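Tralteck adds wrist camera kit to bench arm range

1 April 2019

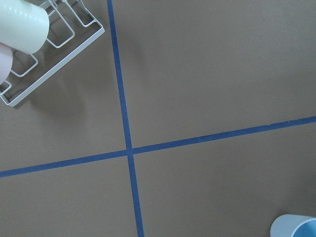

Wrist camera view of the cup and dish rack task, with blue tape crossed on the tabletop.

Tralteck has begun taking orders for the Piltitz, a wrist camera kit for small bench arms. It sells for $1,850, or $265 a month on lease, and includes the bracket, cable and recording software.

The colour camera weighs 41 grams and sits close to the gripper, so operators can check cup and rack positions from the arm's point of view. Trial units went out to labs in February.

The bracket fits Wurance arms as supplied – owners of the older Melnyk model will need an adapter plate, sold separately.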